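Filed under: Game Studies, Media and Fandom

4.2 Record-keeping in long campaigns

The second theme in the interviews was record-keeping. Participants at the Korholm and Gaete tables had played the same tabletop campaigns for years, and both groups had built up a large body of notes, maps and session summaries. The Korholm archive alone held 1,122 separate entries at the time of our visit in May. Most were short, often a single line naming a character and the place where the group had met them.

Hamer distinguishes between notes written for use at the next session and notes written to be kept. We found the distinction hard to maintain in practice. Players went back to old working notes when a forgotten character returned, and those notes were then copied into the permanent record, usually with changes. Figure 3 shows the tabletop. 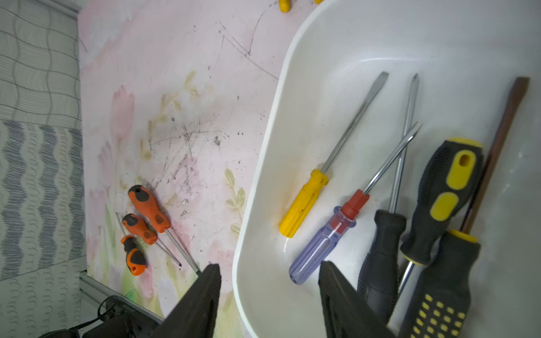

Department of Media and Cultural Studies, Play and Fandom Research Group
Figure 3. Patterned tabletop, with screwdrivers and a white oval tray.

Changes of this kind were rarely marked. Of the 197 entries we coded in full, 19 contradicted an earlier entry on a point of plot or setting. When we raised these with the players, they generally favoured whichever version had been used most recently in play. One Gaete player described the older version as "what we thought back then", which allowed both to stand. Only two of the contradictions had ever been argued over at the table, and in both cases the game master's ruling was added to the archive without the original being removed.

Authority over the record was also uneven. At Korholm any player could edit an entry. At Gaete the game master approved each summary before it was circulated, and players who missed a session relied on her version of events. Fonberg's account of shared authorship fits the first group well but says little about the second.

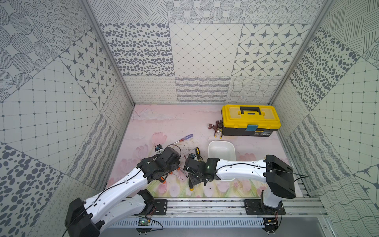

Saranya Iyengar

We do not claim that one arrangement produced better play. Players in both groups spoke warmly of their archives, and several said they read them for enjoyment between sessions. The Gaete players did, however, find it harder to recall who had first suggested a given storyline, and tended to credit the game master by default. This has some bearing on the question of ownership, taken up in section 4.3.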